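Pest & Pet Help > Home Pests > Pantry and Kitchen

Pantry moths back AGAIN after I threw everything out, what am I missing?

Asked by kettlehill, April

Second floor apartment, kitchen is maybe 139 sq ft including the pantry closet. Small brownish moths, saw the first one in winter. Found webbing in a bag of birdseed, tossed it. Then tossed all flour, rice, cereal, oats. Wiped shelves with vinegar. Put out 2 of the Dirnix sticky traps. Quiet for three weeks and now I'm getting four or five a night on the ceiling again. Nothing open in the pantry, everything's in Wevell bins with the snap lids. Do I need to spray? Have a cat so would rather not. Landlord says it's a food problem so not his problem.

3 answers

Answer from tallgrass_9 (accepted)

Don't spray. Three weeks of quiet then a new batch is pretty normal, you got the adults but not all the eggs or larvae. They crawl a long way from the food to pupate. Places to look:

shelf pin holes, every one
under shelf liner (pull it, throw it out)
corners where the wall meets ceiling, little white cocoons
inside the rim of the bins. Snap lids are not always tight and the larvae are skinny
cat food!! you didn't mention it. dry kibble is a favorite, so are treats
spices, esp. paprika and chili. Tea. Chocolate. Dried flowers, the decorative corn from fall

Vacuum all of it with the crevice tool, then empty the vacuum outside right away. Vinegar won't really kill eggs, it's the wiping that helps. Soapy water is fine.

Anything new you buy goes in the freezer a week before it goes on a shelf. I do flour, nuts, birdseed, all of it. Let it come back to room temp before you open the bag or you get condensation and clumps.

The traps only catch males so they tell you if you still have a problem, they don't fix it. Leave them up anyway, swap when they get dusty. Dont put more than one or two in a kitchen that size.

Give it 2 months with nothing on the trap before you call it done.

Answer from mudroom

had this. was a bag of walnuts behind the toaster oven. check behind stuff

Answer from b_orchard

Agree with no spray. We had them bad, I must have killed around 700 over one summer, and it took me way too long to pull the kick plate off under the cabinets. Old dog biscuit and rice under there from whoever lived here before. Two screws and a vacuum.

Also look at the bins. I have the Wevell ones too and the big size has a gap at the hinge. Swapped mine for Suller jars with the rubber ring, no trouble after that. Glass so you can see webbing right away too. Pricey if you do the whole pantry, I just did flour, rice and kibble.

If you're still getting them after all that, there's the tiny wasps you can get on cards. Sounds gross but they're about the size of a dot, don't sting, and die off when the moth eggs are gone. I got mine from Alaoui, you set a card on the shelf and replace on the schedule they give you. Safe around our cats. Didn't need them in the end tbh, the kick plate was it, but a neighbor in my building swore by them.
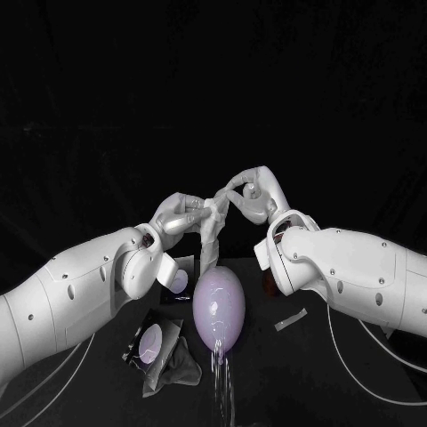
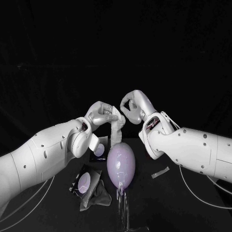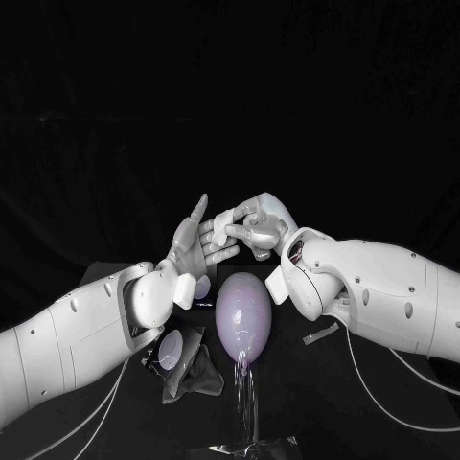 And ask the people next door if they have moths. Shared wall, gaps around the pipes, they come right thru. Steel wool and caulk under the sink took me ten minutes. If next door has them too then it kind of IS the landlords problem, put it in writing.

Comments on this answer (2)

kettlehill: kick plate!! didnt know those came off. also it was partly the cat treats, bag was full of webbing, ugh. doing the freezer thing now

b_orchard: yep treats will do it. check the trap in a couple weeks and post back

Viewed 760 times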